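4. House rules for shared manipulation benches

4.1 Why we ended up writing rules at all

I'll admit I didn't want this section in the paper. When I started the bench study I figured the interesting part would be the grasping results, and the lab rules would go in an appendix where they could live a quiet life. Then I tried to compare the Padside runs with the ones from Umali and couldn't do it. Same arm model, same task sheet, same set of blocks, and still the two sites had been doing such different things between runs that the success rates meant nothing next to each other. One site reset the blocks by hand with the arm parked. The other reset them with the arm hovering over the board under a hold command, which saved time and scared me a little when I went to visit.

So what follows is the rule set we wrote, how we arrived at it, and which parts people followed. I've kept it in the order we argued about it (Figure 3 shows the bench in use).

4.2 Fixing the work surface

The first rule is boring and I'd keep it over all the others: the board gets fastened down before power goes to the arm, and it stays fastened until power comes off. We had a couple of early sessions at Umali where the board was held with double-sided tape, and it crept. You don't see it creep. You see your grasp errors drifting to one side over an afternoon, and you blame the calibration, and you redo the calibration, and then they drift again.

With screws into a perforated table the board goes back to the same holes every time, so we wrote down which holes. That's rule 1b, and it got more pushback than I expected! People felt it was fussy. My answer is that a hole position takes ten seconds to write on the session sheet and a lost calibration took me most of a Thursday.

Rule 2 is about what else may sit on the board. The task objects go on it and nothing more. No pens, no hex keys, no phone. Tools that are needed during a session live on a tray off the table, outside the reach of the arm. I broke this one myself in the first week (a hex key, left right where the wrist likes to swing low), and I logged it like everybody else's.

4.3 Approach speed and clearance

This is where the written standards helped least. The general guidance on working near robots is good on how to do a risk assessment, and we did one at each site before anything moved. What it can't tell you is how close two small blocks may stand before a finger coming down between them is a bad idea. That depends on your finger, your blocks and how much you trust your camera, so we had to set the numbers ourselves.

We settled on three bands of height above the board. In the top band the arm may travel at whatever speed the risk assessment allows. In the middle band it drops to the slow setting. In the bottom band, where the fingertip is below the top of the tallest object, only straight vertical moves and closing moves are permitted, and every one of them has to be confirmed by the operator during the first session with a new policy.
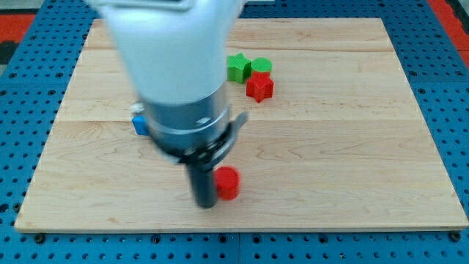
Figure 3. Robot arm working over the wooden board with the task blocks set out.

People hated the confirming part. I get it, it's tedious, and if you've already run the same policy in simulation a few thousand times it feels like theater. But the first session is where the surprises are. Across both sites we logged 426 bottom-band moves under confirmation, and the operator declined 27 of them. When I went back through the notes, 11 of those 27 were cases where the planned path would have put the finger through a neighboring block. The rest were mostly operators being careful, plus a few where the note just says "didn't like it." I decided to leave those in. An operator who doesn't like the look of a move should be able to stop it without writing me an essay.

There's also the matter of what counts as a neighbor. Our first draft said that no two objects could stand closer than one finger width. It was a clean rule and completely useless, given that clutter was one of the things we wanted to study. The version we kept lets blocks be grouped as tightly as the task sheet asks for, provided the group is marked as a group on the sheet and the slow setting applies to the whole column of air above it. I think that's a decent compromise. The Plominitz reviewers (they looked over our draft as a favor, and were very thorough about it) wanted the slow column to be wider by a full wrist diameter, on the grounds that the wrist is fatter than the finger and swings wider when it rotates. They were right and we changed it.

4.4 Hands and resets

Rule 6 says nobody reaches over the board unless the arm is parked and the enabling switch is released. Both, every time. A hold command does not count as parked. I want to be really plain about this, as it was the single biggest difference between the sites and the one I'd lose sleep over. A held arm is still a powered arm. If the software holding it crashes, what happens next depends on how the controller handles a lost connection, and when I asked around, only two people on the whole team could tell me what our setting was. (It was the safe one. We'd gotten lucky with a default.)

The parking move does cost time. Umali was worried it would wreck their throughput, so we let them pick the park position themselves, and they found one much nearer to the board than mine that still kept the arm out of everyone's reach. Their resets sped up and they quit complaining. I'd suggest leaving that sort of choice to the people at the bench whenever you can. The rule says parked, and where parked is can be a local decision, as long as it's written down and taped up where the operator can read it.

4.5 Writing down what went wrong

Our incident form is half a page. It used to be two pages and we got hardly any forms. The short one asks for the session, the rule involved, what the arm was doing, and one free line. There's no box for whose fault it was, and I'd fight anyone who tried to add it.

We also ask for near misses on the same form. I had the idea of a separate near-miss log, borrowed from an older protocol at Sternadville, and it was a flop. Folks spent their energy deciding which form to use and then used neither. One form, one pile, sort it out later at a desk.

4.6 What I'd change

Two things bug me. The height bands are tied to the tallest object on the board, so a session with one tall block makes the bottom band deep for everything, including a short piece standing all by itself on the far side. Per-object bands would be nicer, and the planner could handle them easily enough, but then the operator has to keep a lumpy invisible landscape in their head while confirming moves. I haven't found a way to show that on the screen that people can read quickly.

The other is wear. Our rules say to check the fingers before each session and don't say what to look for. In practice the experienced operators run a thumb along the tip and know right away, and the newer ones look at it, shrug and tick the box. Padside has started keeping a fresh finger in a drawer next to the bench so there's something to compare against, and I've asked Umali to do the same before the next round of runs in July.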